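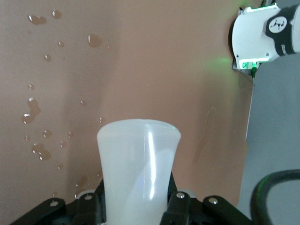 Handard wrist camera and recording kit

By Kanchan Pal, April 2022
4 min read

If you're teaching an arm to do kitchen and bench jobs by showing it how, the wrist view is where most of the learning happens, and we've been having a great time with this one. Handard is a small camera that rides at the wrist, a bracket to hold it there and a recorder that keeps its pictures in step with the joint positions and the gripper opening. You guide the arm through a job, press the pedal, and the take is saved.

We built the first version for our own table work at Kirkunton. Cups, mostly, and wiping up after cups! Translucent plastic is a lovely hard test for a wrist view: you get a bright stripe down the front of the cup, the tabletop shows through the side, and droplets on the surface each throw back their own little highlights. A policy trained only on tidy, dry, matt objects tends to come apart when it meets that sort of thing. So please do record the awkward stuff early.

What's in the box

Wrist camera with fixed focus lens
Bracket and four bolts
2 metre cable with strain relief clip
Recorder unit and power supply
Foot pedal (start, stop, and a long press to bin the take)
Lastis software on a memory stick, plus a licence for one bench

The second bench licence is separate. You'll want it if you run two arms over the same table, as Lastis can then save both arms under one clock and you won't have to line anything up afterwards. Jericho Ignacio wrote that part and it's my favourite bit of the whole kit – you press one pedal and both arms are in the same take.

Fitting it

Park the arm and switch the gripper off. Offer up the bracket with the camera side facing the fingertips and get all four bolts started before you tighten any of them. Open and close the gripper by hand, all the way, and look at the live view while you do it. Both fingers should stay in the picture for the full travel. It's fine for the linkages to take up the bottom of the view, and in fact we like them there: the learner gets to see where the fingers are in relation to the thing they're holding.

Leave a decent loop in the cable. Our first bench had it too tight and Kenneth Tagle lost an afternoon of takes to a plug that worked itself out whenever the wrist turned past halfway. A loose loop will swing into view now and then and that has done our training no harm at all.

Recording

Each take holds up to 12 minutes, though short ones are much nicer to work with. We ask our operators for one job per take: reach, grip, move, let go, back to rest. Move the cup between takes. Turn it a bit, shift the puddle, change the light if you've got a blind you can pull. For a single simple job we start getting useful results at 200 takes, and for anything with water on the table we plan for 1000 and are glad of every one.

Keep the fumbles, too. Long press only if something went wrong with the recording itself. A take where the cup slips and the operator recovers it is worth having, so tag it "recovered" in Lastis and carry on. Charito Barredo, who runs our evening bench, tags as she goes with a spare keyboard at her elbow and gets through far more than I do.

Cleaning

Soft cloth, very slightly damp, lens last. The camera will put up with splashes but the recorder won't, so stand it on a shelf or at least well back from the table edge.

Works with

Any gripper with a flat wrist plate and the usual four-hole pattern. There's an adapter for the Dimaculangan plate, which has its holes turned through an angle. If you're unsure, send a photo of your wrist plate with a ruler next to it and Aidan Mac Suibhne will tell you which bracket to order.

New in this version: longer pedal lead, quieter fan in the recorder, and exposure you can lock – so handy with shiny tables. The smaller bracket is due in August.

12 shares
2 comments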